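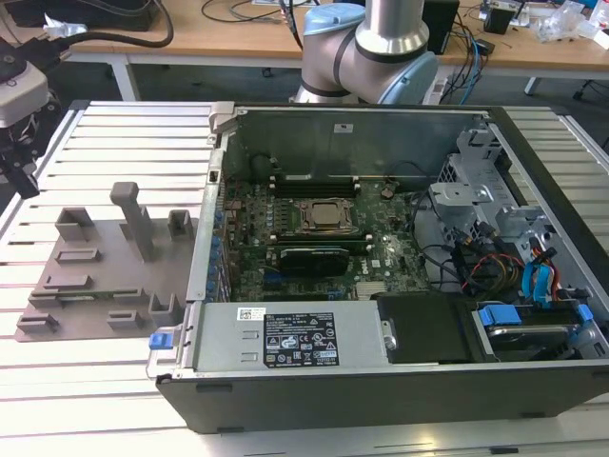 Surely a kit that can pick up a screw can pull out a stick of memory, Ese Ibrahim said at the end of Thursday's session, so why does the Tiramton quote list them as separate skills and charge for both?

Great question, and it has pretty much taken over this week's notes. I'd planned to begin with the price list. We'll get to it!

Week 4 notes: looking hard at a disassembly kit
Ifeoma Okoro

What the kit is

Tiramton is a bench kit for taking desktop computers apart with a collaborative arm. Fatus sells it to repair shops, refurbishers and colleges like ours. You supply the arm and the table. The box holds a gripper, two sets of fingers, a set of printed fixture plates, a force sensor that sits at the wrist, and the software, which comes as a library of "skills" you string together. There is also a paid add-on called Aliyu, a narrower finger set with softer tips, meant for connectors and cables.

Our review unit is in the Ternedton lab until the end of May. Please do book time on it. I've had more fun with this kit than with anything we've tried in the course so far, and I want you to come to it with fresh eyes and a slightly suspicious mind.

Back to Ese's question

Picking up a loose screw is a position problem. The gripper has to get to the right spot, close, and leave. If it is a little off, the fingers usually nudge the screw and close on it anyway.

A memory module is held in by a slot and by clips at the end (one end or both, depending on the board). Two things have to happen in order. The clip opens, then the module comes straight up. Pull at an angle and you load one end of the slot. Pull before the clip is open and you're lifting the whole computer by its motherboard. So the arm needs to feel what is going on, and the skill has to know what "stuck" feels like compared with "coming out nicely". That's the force sensor's job, and it is why Fatus treats it as a separate skill. Whether it should be a separate line on the invoice is another matter – I'm with Ese on that one.

Reading a computer the way the kit has to

Before you touch the software, spend some time with an open tower and sort the parts by how they are held. You'll find it changes what you think is hard.

Held by a latch or rail. The hard drive in our tower sits between two blue plastic rails, and there's a bright blue release latch out at the far end of the power supply. Coloured plastic like this is a gift to a vision system and a gift to people as well. The drive skill is the kit's best, in my view. It handles rails very gracefully, with a small pause before the final pull that lets the arm settle.

Held by a slot. Graphics card, memory. A graphics card is a big, friendly thing to grip, but it often has a retaining tab hiding underneath it where the fingers can't easily reach. Look for it by eye first, every time.

Held by a frame. The processor in our tower has no cooler on it, so you can see the metal heat spreader with the retention frame around it. Lovely for teaching. In a real refurbishing shop you'd seldom start from this point, and getting a cooler off is a whole job of its own. The kit has no cooler skill. Fatus says so plainly in the manual, and I give them credit for that.

Held by nothing much. Cables! Power wires in red, orange, yellow and black, light blue SATA cables curving down to the drive, thin black ones looping along the board. They move when you touch them. They spring back over the thing you just cleared. If you take one idea away from this week, make it this: the stiff parts of a computer are the easy parts.

The fixture plate, and why I like it so much

To the left of the tower is a grey 3D-printed plate with raised blocks, shallow slots, little U-shaped holders and a tall T-shaped post. Students tend to walk straight past plates like it and go and look at the arm. Go back and look at the plate.

A fixture turns "somewhere on the table" into "exactly there". Once a part sits in a known slot, the arm can let go of it, take a better grip, and carry on without searching. The regrip is one of the oldest tricks in assembly work and it costs almost nothing when you can print the holder yourself.

Some points to keep in mind when you plan a layout of your own:

The plate is only as good as its fixing. Bolt it to the table slots. A plate that creeps during a long run will give you errors that look exactly like bad calibration, and you'll lose an afternoon to it.

Anything tall on a plate is an obstacle before it is a help. Put the height of the highest feature into the software first, then plan your moves.

Think about the way back. People plan the path to the slot with great care and then let the arm swing home through the drive cage.

Leave finger room on both sides of each holder. It sounds obvious until you've printed your third plate.

What we've found so far

We put the drive skill through over 300 cycles, spread across the first fortnight, using the same tower and the same drive. The failures came in clumps. They nearly always followed a restart, when the tower had been lifted out and put back without being pushed up against its stops. Once we made a habit of re-teaching the corner of the case after every move, the clumps went away. There's a good lesson in that about logs: had we only written down the total, we'd have blamed the gripper.

Setting up from a cold start takes 30 minutes if you follow the printed guide. The on-screen guide skips the step where you zero the wrist sensor with the fingers fitted, so use the paper one. I've written to Fatus and had a kind and quick reply, and the next version should have it fixed.

Memory is less settled. With the standard fingers the kit opens the clips well and then sometimes fumbles the lift, gripping too near one end. With the Aliyu fingers it is much tidier. So Ese's complaint gets sharper: you pay for the memory skill, and then in practice you want the add-on as well.

We haven't finished with cables and I don't want to give you a verdict yet. Unplugging a SATA cable that has a metal clip is a squeeze and a pull together, and the order matters. My hunch is that the Aliyu fingers will do it on a connector that faces up and will struggle with one that faces sideways.

The price list, as promised

The base kit includes the drive skill, the card skill and the screw skill. Memory is extra. Aliyu is extra. The yearly support plan is $300, and it covers software updates and replacement finger tips but leaves out the fixture plates. You do get the drawings for the plates, so anyone with a printer is fine.

When you compare this kit with another one, please don't compare headline prices. Write down the job you want done, list the skills it calls for, and price those. Two of you did this on the whiteboard last week and got quite different orders of merit for the same three kits, both perfectly sound, and it came down to one group wanting memory out and the other group being happy to do memory by hand.

I'll add that by hand is a fair answer. A person is very quick at cables and memory. An arm is very patient with screws and drives. A bench where each does its own share might be the best thing you could build with this kit, and I'd be delighted to see a project go that way.

Safety and care on the bench

Tower unplugged from the wall and left to stand before anyone opens it. The power supply stays shut. Read the warning symbols on its label and believe them.

Wrist strap on when you handle boards, and the strap goes to the earth point, not to the nearest shiny bit of table.

Collaborative doesn't mean harmless. The arm is speed-limited in teaching mode, but the fingers are narrow and can still pinch. Keep your hand out from between the gripper and the case wall.

Don't touch the face of the processor or anything under it. If the retention frame has been opened, close it before you walk away.

Before next week

Watch one full drive removal with the sound on. The motors tell you a lot about when the arm is pushing against something.

Write half a page on one part of the tower the kit has no skill for. Say how it is held, what has to happen first, what the arm would need to feel, and where on a fixture plate you'd put the part down. Sketches welcome, messy ones included.

Those of you printing plates: our printer's bed is 300 mm on its long side, so split anything larger and add a dowel hole at the join. Leave your files in the shared folder with your name on them, and book your bench slot while you're there. Mornings are quieter.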